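4. Planning your purchase: use the simulator before you order

This section is for whoever draws up the equipment budget. It assumes that Skonum Planner is installed and that you have finished section 3 (Licences and user accounts). Allow about 30 minutes for a first cell.

4.1 Set the budget sheet

1. Open Planner and choose New cell.
2. Enter a project name and the name of the budget holder. In the samples supplied with this guide the budget holder is Declan Ashworth.
3. Choose an arm. The Neler and the Lunde are both in the standard library. Prices are not included and must be typed in from your supplier's quotation.
4. Enter the gripper as a separate line, even if it is quoted together with the arm. You will need the split in step 4.3.
5. Set the contingency. The default is 20 per cent.

Note: Delivery, guarding and electrical work are not counted as equipment. Put them on the Site tab.

4.2 Check the view from the wrist

A wrist camera is often the first item to be cut from a budget. Run this check before you decide.

1. Load your table and any fixed posts or uprights near it. Use measured sizes.
2. Select View, then Wrist.
3. Jog the arm to the edge of the table with the gripper open.
4. Confirm that both fingertips can be seen and that the table edge is visible beyond them. 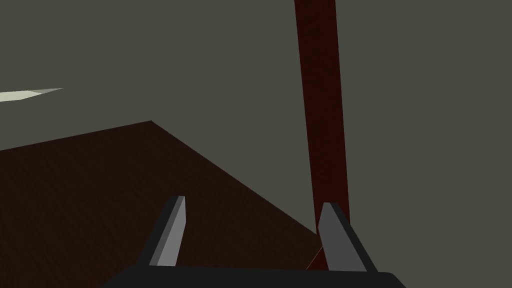 Figure 4-1. Wrist view in the simulator, gripper at the table edge. The red upright is behind the right finger.

5. If an upright lines up with a finger, as in Figure 4-1, record the position in the Clearance column and mark it Review.
6. Move the arm a short distance and look again. Save a view at each position you record.

Caution: The simulated view has flat, even lighting. It does not tell you whether the camera will cope with the lighting on your site. Ask for a trial unit before you commit to more than one camera.

4.3 Compare grippers

Finger length and opening affect the price more than most buyers expect, and a longer finger may also need a larger arm. Compare at least two grippers on the same cell.

1. Copy the cell. Do not edit the original.
2. In the copy, change the gripper only. The Domex set is listed under Parallel, part 251.
3. Return to each position saved in 4.2 with the fingers open and nothing gripped.
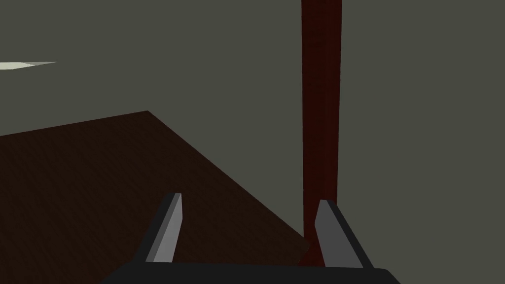
Figure 4-2. Open fingers with nothing held. The lower end of the upright is partly hidden by the right finger.

4. Look at the space between the fingers and at the space outside them. Both matter if the gripper has to work next to an upright.
5. Enter Pass, Review or Fail for each position. The sheet accepts up to 8 positions per gripper.
6. Select Compare to see the two cost lines side by side.

Note: A Review result does not stop you exporting the sheet, but it is printed in bold on the summary page.

4.4 Before you ask for quotations

Check that the table height was measured on site and not taken from a catalogue. Check that spare fingers have their own line. If the upright can be moved, get a price for moving it and enter this on the Site tab; it may cost less than a different gripper.

Export the sheet as a PDF and send the same version to every supplier. Changes made after export are kept under a new revision letter. See section 5 for revisions.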